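Skistix Summer Poles, One Month In

I ski cross-country for maybe eleven weeks of the year and spend the rest of it explaining to people that I ski cross-country. Summer is the problem. You can run, which I dislike, or you can rollerski, which I did once, down the hill behind the school, into a hedge. So when Asuka Yoshida from our club turned up in July with a pair of Skistix and offered to sell me her spare set at cost, I had my wallet out before she got to the part about the straps.

Skistix are poles for people who want to pole without snow. You bound up hills with them, you walk fast with them, and if you're braver than me you use them with rollerskis. They're 90 dollars a pair, which puts them well above the supermarket kind and a long way below anything a racer would admit to owning. In the bag you get the poles, the straps, hard tips, rubber feet that go over the tips, and a folded sheet of exercises drawn by someone who had never seen a knee.

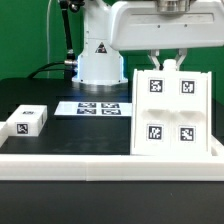 Photo: Alina Lungu

The straps first, because they're the best thing about the poles. They're the proper racing shape, with a thumb hole and a wide cuff, and they click in and out of the grip with one button. On my old pair (Pluno, bought secondhand, smelled of somebody's garage) the button needed a coin and some language. These let go when you push and hold on when you don't. I can get a water bottle out, drink, put it back and click in again without stopping, although I do stop, because I like stopping.

Grips are cork on top and foam underneath. The cork is lovely. The foam started to pill after the second rainy outing and now has the texture of an old sweater.

Adjusting the length is where I'd take off marks. There's a twist lock halfway down, and it works on the "is it tight yet" principle. Too loose and the pole quietly shrinks while you're going uphill, so you arrive at the top leaning like a mailbox after snowplow season. Too tight and you need a second person. Gunther Lammers, who is built like a barn door, undid mine for me in the parking lot and then handed it back with a look I'm still thinking about. A lever would have cost them a few dollars more and I'd have paid it.

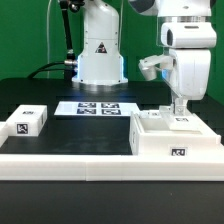
White robot arms over a black tabletop, green backdrop behind.

On the hill they're good. Our regular climb is the gravel road up to Fidgate, around 2000 feet of it if you go all the way to the mast, and the hard tips bite in gravel the way you'd want. There's a nice springiness when you push off, too, without that buzzing up the forearm you get from cheap aluminum. I did the full climb twice in one week, and my elbows, which file complaints about most things, had nothing to say.

On pavement it's a different story. Without the rubber feet the tips skate and click, and dogs come out to see what's wrong with you. With the rubber feet on they're quiet, but the feet fall off. I lost one on the first outing and its replacement on the third. Hermine Aebischer wraps hers with a turn of electrical tape, and she hasn't lost any. I've now done the same. It looks terrible and works fine.

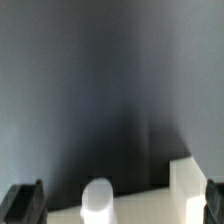

Durability I can only half judge after a month. I've leaned on them hard, dropped one off a footbridge and shut the other in a car door, and both are still straight. The finish is holding up too, apart from a few nicks near the tips. It runs from a slate gray at the top to nearly black at the bottom, the same sort of fade as the gray wall in the photo, only with more mud on the dark end. I thought it was a bit much in the store pictures. Outdoors it hides dirt very well, so I've come around.

One complaint about the app. There's a code on the bag that signs you up for a training log, and the log wanted to know my resting heart rate, my goals and my birthday before it would show me a single workout. I gave it somebody else's birthday. It then set me a target of 4000 pole plants a day and has been sending disappointed little messages ever since. You don't need it. Throw the card away.

If you already own decent poles with proper straps, keep them and spend the money on race entry. If you're using hiking poles for hill bounding, as half our club still does, these are a real step up for 90 dollars. Buy extra rubber feet at the same time, and a roll of tape. Ileana Lazăr tells me the fixed-length version has no twist lock at all and comes in her size but not mine. I've asked the store to let me know.

Four stars, three on pavement.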